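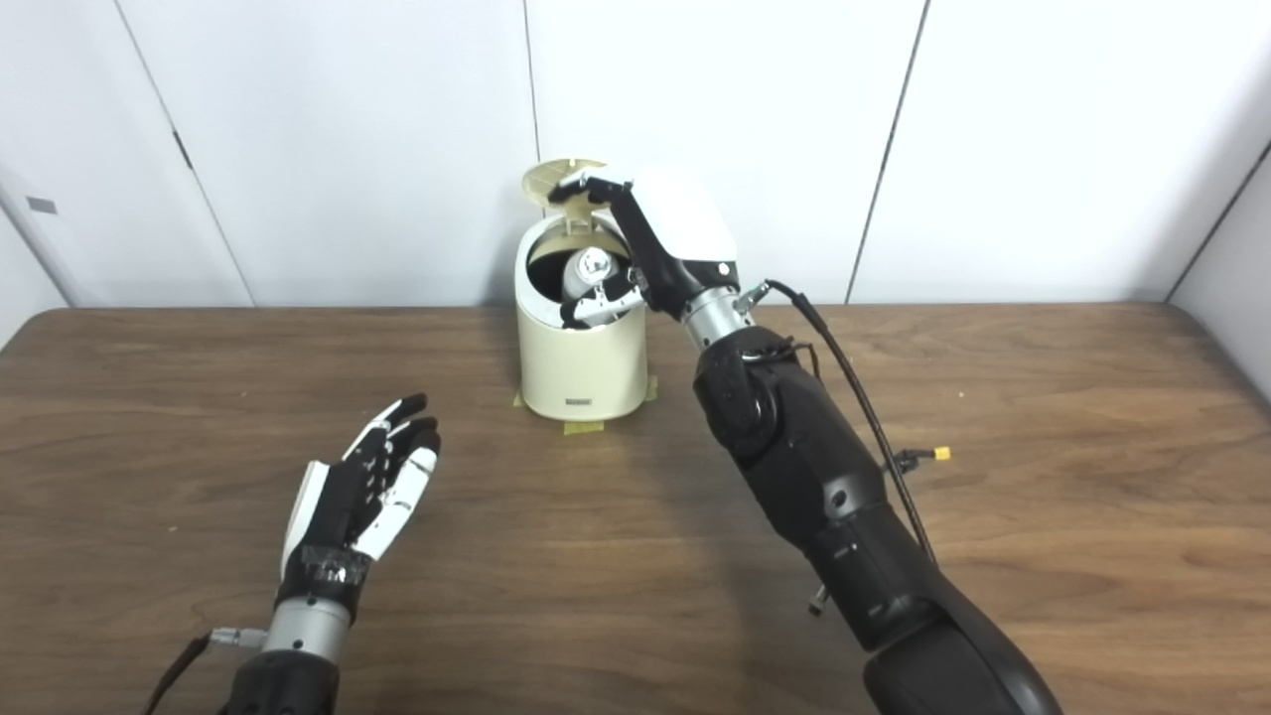
A silver can in the cream bin, lid up.

From the Kitchen: Oat and Cherry Bars

The April bake at Kocabaş used up the last of the dried cherries from winter, and several people have asked for the recipe. Hacer Güneş wrote it down for us. It makes 16 bars in a square pan and needs no mixer.

Melt one stick of butter with half a cup of brown sugar and a big spoonful of honey. Take it off the heat and stir in two cups of rolled oats, a cup of flour, half a teaspoon of salt and a cup of chopped dried cherries. Press two thirds of it into a lined pan. Spread a thin layer of cherry jam over that and crumble the rest on top. Bake at 350 for 25 minutes, until the edges are brown. The middle will still feel soft. 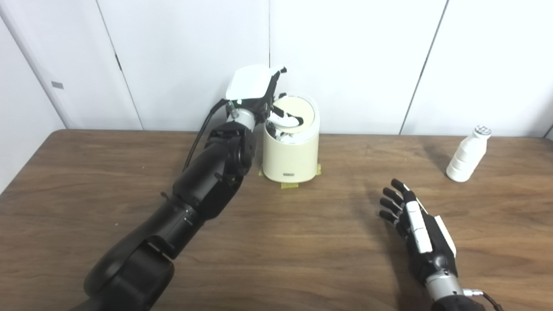
At the bin on the brown tabletop.

Leave the bars in the pan until they are fully cool. Hacer cut the first batch warm and it fell apart, so that one was served in bowls with yogurt. The second batch sat for two hours and cut cleanly with a bread knife.

A few notes from people who have made them at home since. Quick oats work but give a denser bar. Apricot jam is fine with the cherries, and grape is too sweet. If you use salted butter, skip the salt. One reader swapped in whole wheat flour and needed an extra spoonful of honey to hold it together.
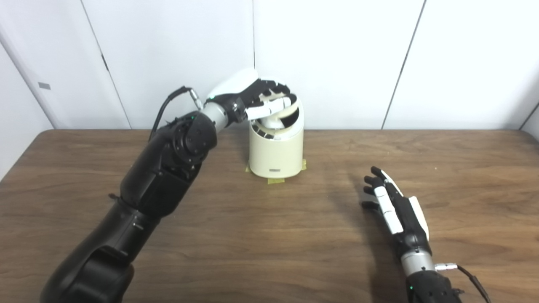

Black fingers over the cream rim, table behind.

They keep for up to 7 days in a tin, or longer in the freezer with wax paper between the layers. Thaw them on the counter for an hour. The microwave makes the jam run.

Next month is rhubarb. Hacer is planning a plain crumble and a batch of muffins, and would like to hear from anyone with extra stalks. We also need a second 9-inch pan, as the old one has started to rust in the corners. Recipes for the summer issue can be left at the front desk before noon.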